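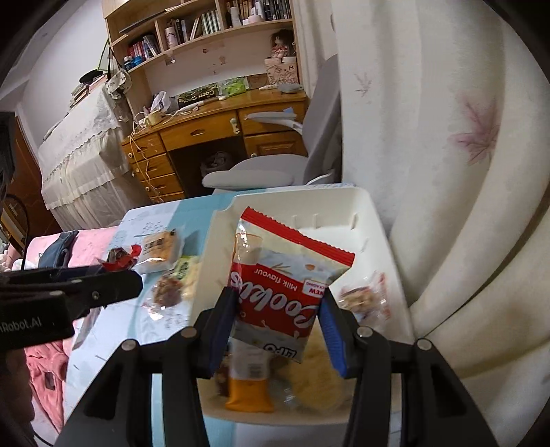 Rancombe Office Services, Pantry and Supplies Desk

Home | Tickets | Stock Lists | Closed | Contact

Snack bin: mixed contents, count does not match list
Status: Resolved
Opened: April
Location: Rancombe, side room with desk

Problem
The stock list for the snack bin does not agree with the bin. The list shows 80 single-serve items. Hand count gives 75, a shortfall of 5. Wrapped candy and nut packets have been entered under the same line as snack bars, so the list gives no clue as to which item is short.

Items concerned
White plastic bin, notched rim. Snack bars, nuts, dried fruit and nut mix, wrapped pastry, wrapped candy, and the white and red Coolies packets, Milk flavour, marked NEW. The Coolies packets have no line on the list.

Log
09:10 Emptied bin onto the table with the light blue cloth. Checked the inside for split packets and crumbs. None found.
09:25 Sorted by type. Clear packets are the slow part: plain nuts and the fruit and nut mix look alike from the back and have to be turned over.
09:40 Recounted. Total still 75.
09:55 Checked the Laltus delivery note against the list. Note shows 75 items. The list was filled in from the order form, which shows 80. Cause of the shortfall found.
10:15 Second fault found. Unit weight for the nut packets had been typed as 3000 g. The figure is the carton weight, copied from the Jellimer sheet. Corrected to the weight printed on the packet.
10:30 Added a separate line for Coolies, Milk flavour. Split candy from bars.
10:50 Bin refilled. Flat packets upright against the wall, bars on the bottom, pastry last so that it is not crushed.

Resolution
List amended to 75. Short delivery reported to Laltus, credit requested for 5 items. No items missing from the room.

Follow-up
Fill in the list from the delivery note in future. The Tamura bin in the second room uses the same template and probably has the same 3000 entry. Separate ticket opened for that one.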